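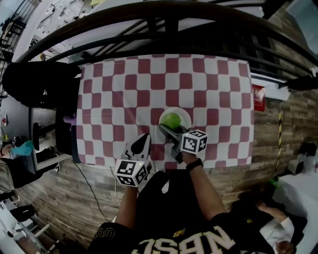
The Plarkudwood Rules

When Temitope Aliyu came to Wireldale she was handed a lanyard, a locker key and a sheet of paper headed Good Practice, which had 14 rules on it, most of them written by Eetu Leinonen in the days when he still believed people read things to the end.

She did read to the end, as it happens, and then she went and found him by the railings with his tea.

"Rule six," she said. "Close the fingers slowly, as if the thing were asleep. Is that a standard?"

"It was a standard at Halonen," said Eetu, who had spent 12 years there and brought away a good coat and a great many opinions. "They had it as so many millimetres a second, and everybody learned the number and went on snatching. So when I wrote ours I put it the other way, and my mother, who was staying with us at the time, said it was the only sensible line on the page."

Temitope thought this over. She had come from Pollwood, where the rules ran to 400 pages and lived in a cupboard, and she was fond of numbers – you could lean on a number when you were tired. But she went back to the checked cloth and picked up her grippers and tried it his way, reaching out and closing as gently as she could, and then opening again and drawing back before the next go, as rule seven asked.

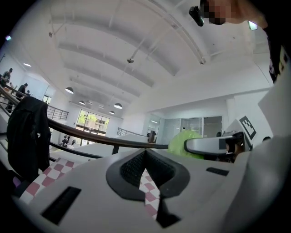
The cloth, the railings and the long curved ceiling at Wireldale.

By the middle of the afternoon she had stopped hearing the chatter from the tables and had begun to have views of her own. A person who fumbled ought to say so and keep the fumble, she felt, properly marked as one, for whatever machine learned from these hands would surely fumble too one day and need to know how to carry on. There was nothing on the sheet about it. Rule nine said only to begin again.

She told Eetu so, rather more loudly than she had meant to, and he put down his cup and was quiet for such a long while that she started to apologise.

"No, no," he said, patting his pockets for a pen. "How would you put it? Slowly, please, my writing's dreadful."

So she told him, and he wrote it at the bottom in his slanting hand, rule 15, with January 2026 beside it and her initials, and then he asked whether she had any quarrel with rule six.

"I'd still like the number," said Temitope.

He sighed, and turned the sheet over, and began to look for a clean bit of paper.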